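Fidance Packing Table Guide
Section 3: Filling bins with small wrapped packets

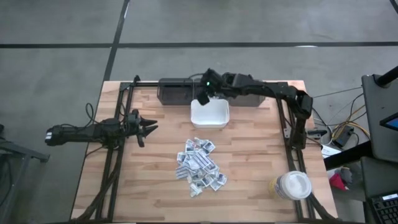 How many packets should be tipped out on the table at one time?

Tip out enough to cover the middle third of the worktop in a loose heap, with bare wood left on all sides. If packets are sliding towards the edge, there are too many. Put some back in the carton and carry on.

3.1 What this section covers

This section deals with setting up the table for hand-size packets, placing the bin, moving packets from the heap into the bin, and clearing down. It applies to packets that arrive sealed and ready to go out. It does not apply to anything that has to be opened, weighed or refilled at the table. For those jobs see the Fudura decanting sheet that came with your order.

Fitting the worktop to its supports is covered in Section 2. Finish that section first and check that the top does not rock when you lean on a corner.

3.2 What you need

One worktop, fitted and level
One open-topped bin, Rizzi shallow pattern, white
One lidded tub for rejects
The carton of packets for the job
The job card
A dry cotton cloth
A soft brush
A roll of paper tape and a pen

The Rizzi bin is also sold in a deep pattern. The deep bin can be used, but packets at the bottom are hard to see and the last few tend to be left behind when it is emptied. We recommend the shallow one for anything smaller than a playing card.

Any round plastic tub with a lid will do for rejects, provided it has been washed and fully dried. If it still carries its old label, put a strip of tape across the lid and write REJECTS on it. Don't rely on people remembering which tub is which.

3.3 Preparing the worktop

1. Clear the worktop of anything left over from the last job, including tape ends and stray packets. Look along the back edge as well, where flat packets can slip out of sight.

2. Brush the surface from the back towards the front.

3. Wipe with the dry cloth, following the grain of the strips.

4. Run your palm lightly over the wood. If you feel a raised edge or a splinter, stop and sand it down before using the table. Packet film tears easily and a small splinter will go through a seal.

5. If the wood looks pale and chalky, it needs oiling. Leave this until the end of the working day. See 3.8.

Caution: Do not use a wet cloth or spray cleaner immediately before tipping out packets. Damp wood marks paper packets and makes film packets stick together.

Note: Light and dark strips in the worktop are normal. The colours even out a little with use but will never match, and a darker strip is not a stain.

3.4 Placing the bin

1. Stand the bin towards the back of the worktop, near the centre, with its long side facing you.

2. Check that it sits flat on the wood. If it has a warped base, swap it. A bin that turns when touched will end up on the floor.

3. Look inside. It should be empty and dry, with no loose label backing stuck to the bottom.

4. Write the job number on a piece of tape and fix it to the front of the bin, below the rim. Do not put tape on the rim itself, as bins that are stacked later will not sit straight.

5. Leave clear wood between the bin and the place where the heap will go.

The centre position suits left- and right-handed packers equally well. If one person always works at the same table, the bin may be moved to whichever side they prefer, but it should go back to the centre when they finish.

3.5 Placing the reject tub

1. Put the tub in a front corner of the worktop, well away from the bin. We use the right-hand corner in our own packing room.

2. Keep the lid on between rejects. It takes a moment longer, and it stops good packets from dropping in when the heap spreads.

3. Do not stand cups, bottles or food tubs on the worktop at any time. Drinks belong on a separate shelf, away from the job.

3.6 Tipping out

1. Check the carton against the job card. The product name and the batch must both match. If one of them is missing or smudged, put the carton aside and ask.

2. Cut the tape on the carton with the blade set shallow. Open the flaps fully.

3. Hold the carton low over the middle of the worktop and tilt it slowly. Let the packets slide out. Dropping them from a height scatters them and can burst the thinner ones.

4. Stop when you have a heap of the size given at the start of this section.

5. Close the carton flaps and put the carton on the floor or on a side shelf. Do not leave it on the worktop.

6. Spread the heap a little with the flat of your hand. You are not trying to get a single layer. Packets may overlap and point in any direction, so long as the heap is low enough that you can see what is in it.

7. Bring in any strays that have gone out towards the edges.

Caution: Never tip two products out together, even if the packets look alike. Many of our customers' packets are white with dark printing, and they can be told apart only by reading them.

3.7 Filling the bin

1. Start with the packets on the side of the heap nearest the bin and work back towards yourself.

2. Lift each packet by its sealed end or by the edges. Do not pinch the middle.

3. Look at it on the way across. You are checking for an open seal, a tear, missing print, or powder or liquid on the outside.

4. If it is good, lower it into the bin. If it is not, put it in the reject tub and replace the lid.

5. When the first packets cover the base of the bin, begin laying them flat with the printing facing up. The bottom layer may stay as it falls.

6. Fill to just below the rim. A bin filled above the rim cannot be stacked.

7. When the worktop is clear, tip out the next heap as in 3.6. Repeat until the carton is finished or the bin is full.

Packets picked up in twos and threes are allowed once you know the product well, but each one still has to be looked at. New packers should take them singly for the whole of the first carton.

If packets cling together, it is usually static. Wipe your hands down the cotton cloth and try again. Pulling at them quickly makes it worse - slide one across the other instead.

If a packet bursts on the worktop, stop. Move the bin away first, then brush the spill into a dustpan, and wipe with the dry cloth. Packets that were touching the spill go in the reject tub. Greasy or sticky spills will need the full clean described in 3.8 before any more packets are tipped out.

If you have to leave the table part way through, leave the heap where it is, lay the job card on top of it, and put the lid on the tub. Another packer can then see at once what the job is. Do not sweep a part-finished heap back into its carton, as checked and unchecked packets may get mixed.

3.8 Clearing down and care of the wood

1. Move the filled bin to the despatch shelf. Lift it with both hands, from beneath.

2. Write the number of rejects on the job card and initial it. The card is form 1735. Older cards have no box for rejects, in which case use the back.

3. Empty the reject tub into the reject sack and wipe it out.

4. Brush and wipe the worktop as in 3.3.

5. Check the floor under and beside the table. Any packet found on the floor is a reject, however clean it looks.

For a full clean, use a cloth wrung out in warm water with a little washing-up liquid, then a second cloth with plain water. Dry the wood straight away and leave it bare overnight.

Oil the worktop every six weeks if it is in daily use. We supply Tallodov worktop oil for this, which should be put on thinly with a lint-free cloth, following the strips, and wiped off again after 17 minutes. Do the front edge too, as it gets the most wear. Let the wood stand until the next morning, and tip nothing out on it until a sheet of white paper pressed to the surface comes away clean.

Caution: Oily cloths can catch fire by themselves if they are left screwed up. Lay them out flat outdoors to dry, or soak them in water before putting them in a lidded metal bin.

In dry rooms the strips may shrink a little and fine gaps can appear between them in winter. Leave these alone unless they are wide enough to catch the corner of a packet. Wider gaps can be filled with wax in a matching shade. Do not use filler sold for outdoor timber.

3.9 Common faults

Packets slide to one side of the table
The worktop is out of level. Go back to Section 2 and reset it.

Packets keep falling outside the bin
The bin is too far back, or the heap is too close to your body. Bring the bin forward by a hand's width.

Grey marks on paper packets
The cloth is dirty, or the worktop was wiped damp. Change the cloth and let the wood dry.

Packets smell of oil
The worktop was used too soon after oiling. Reject the packets, wipe the wood hard with a clean dry cloth, and leave it another night.

Too many rejects from one carton
Stop the job and keep the carton. Write the batch on a piece of tape, stick it to the tub lid, and send both back with the job card.

3.10 Getting help

Questions about the worktop, oil and bins go to Italo Messina at Fidance. Questions about job cards and rejects go to Rozália Győri in the packing room, who can also send spare copies of this section. Please give the number printed on the underside of your worktop when you write.

Section 4 covers stacking and labelling filled bins.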